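Notebook, coin and charity bottle bench, Furtado parish workshop
June, picked up again after lunch

Carrying on from the page before, where I ran out of room. The whisky bottle from the Bririson Arms is finally empty, and I do mean finally! It has stood on their bar longer than I have been coming to this workshop, and the regulars fed it so faithfully that the neck had packed solid. Tipping it did nothing at all. I spent most of the morning with the long wire hook (the one with the taped handle, please put it back on its nail), teasing out the plug a coin at a time, and then all at once the rest let go and I had change running under the radiator.

For whoever does the next one: lay the bottle on its side on a folded blanket, turn it a little, wait, turn it again. Shaking only wedges the bigger coins crosswise. The folded notes come out last and they come out badly. Roll them around the knitting needle inside the bottle and draw them up slowly, and if one starts to tear, stop and have a cup of tea.

First count, the bottle alone: 232 dollars. Then the jar from the Danon bakery, which was mostly small stuff and sticky besides, made 57. That is 289, so we were 11 short of the 300 we promised the Geninier supper club for the ramp at the hall. I was a bit glum over it, I don't mind saying, because I had gone and told people 300 out loud at the supper and they had clapped.

The sticky ones I soaked in warm water with a drop of dish soap and rinsed in the colander. No vinegar! We tried it on the last jar and the pennies came up pink and the bank lady gave me a look.
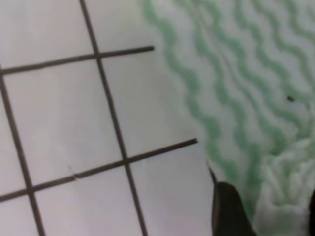
Danylo Holovko wrote in the margin of my draft that I ought to leave the shortfall alone and hand over what we have, with the real figure on the card, and let the club top it up at the farewell if they feel like it. I see his point, and I've gone back and forth on it all afternoon. A ramp doesn't care whether the number is round. But then I remembered the 2 envelopes behind the clock from the raffle, which were always meant for the ramp and which I had clean forgotten, and between them they held 14. So we stand at 303, and I have written 303 on the card in the good pen.

Katsuhiko Nishimura would like the empty bottle back for the bar by the evening of the farewell, washed and with a wider slot in the cap. The washing is done (rice and warm water, swirled around, same as for a decanter). The slot I have only marked out. The cap is thinner than I expected and I would like to back it with a scrap of wood before I cut, so that it doesn't fold up on me the way the bakery lid did.

Still to do: cut and file the slot, new paper label, find out which door we are using on the night, return the bakery jar. Also we are nearly out of coin wrappers for the quarters, and I've started a list on the cupboard door.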